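Neue Schlüsselhaken im Flur: Srithong hat endlich Ordnung am Eingang

Wer bei uns im Hinterhaus arbeitet, kennt das Spiel: Man will abends noch schnell in den Fahrradkeller, und der Schlüssel ist weg. Mal lag er auf dem Heizkörper, mal in der Teeküche, einmal sogar zwei Wochen lang in meiner eigenen Jackentasche (ja, ich war das, Entschuldigung nochmal an alle!). Damit soll jetzt Schluss sein. Seit Mai kleben im Flur der Werkstattgemeinschaft Srithong weiße Hakenplättchen an der Wand, und ich freue mich darüber mehr, als ich zugeben möchte.

Die Idee kam von Panya Ruangrit aus der Buchbinderei. Bohren durften wir nicht, der Putz ist alt und bröselt schon, wenn man ihn nur schief anguckt, und ein Schlüsselkasten hätte im Flur zu viel Platz weggenommen. Also Klebehaken. Panya hat sie in der Mittagspause angebracht, nach Augenmaß und ohne Wasserwaage – »das wird schon«, meinte sie, und dann war sie auch schon wieder an ihrer Presse.

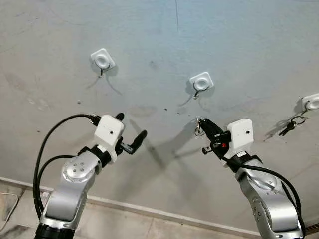
Rubrik: Haus & Werkstatt

Dass die Haken nicht auf einer Höhe sitzen, sondern nach rechts hin immer tiefer rutschen, hat natürlich gleich für Gesprächsstoff gesorgt. Ich finde es inzwischen richtig gut. Am niedrigsten Haken hängen zwei Schlüssel an einem Ring, und da komme sogar ich ohne Strecken dran. Das sind die für den Keller und das Hoftor, und genau da sollen sie bitte auch wieder hin, wenn ihr fertig seid. Die anderen Haken sind für die Schlüssel vom Lager und vom Briefkasten gedacht. Wer einen davon gerade zu Hause liegen hat: einfach mitbringen und aufhängen, es fragt auch keiner nach.

Zur Wand selbst muss ich wohl auch noch was sagen, denn jetzt schauen plötzlich alle genauer hin. Die Schrammen, den dunklen Fleck und den feinen Riss, der von oben herunterläuft, haben wir der Hausverwaltung Clovell gemeldet. Man will sich das ansehen, einen Termin haben wir noch nicht. Gestrichen wird also vorerst nicht, und ich persönlich mag das fleckige Grau ja ganz gern. Wenn doch mal Farbe draufkommt, müssen die Plättchen vorher runter, und dann dürfen wir nochmal über die Höhe streiten.

Noch eine Bitte: Auf der Packung stehen höchstens 900 Gramm pro Haken. Für Schlüssel reicht das dicke, für Rucksäcke, Fahrradschlösser und nasse Regenjacken nicht! Die Garderobe ist weiterhin hinten neben der Teeküche und hat reichlich Platz.

Falls ihr Anhänger zum Beschriften braucht, Panya hat aus Pappresten 30 Stück gestanzt. Sie liegen in der Buchbinderei auf dem Fensterbrett, in der flachen Schachtel. Stift bitte selbst mitbringen.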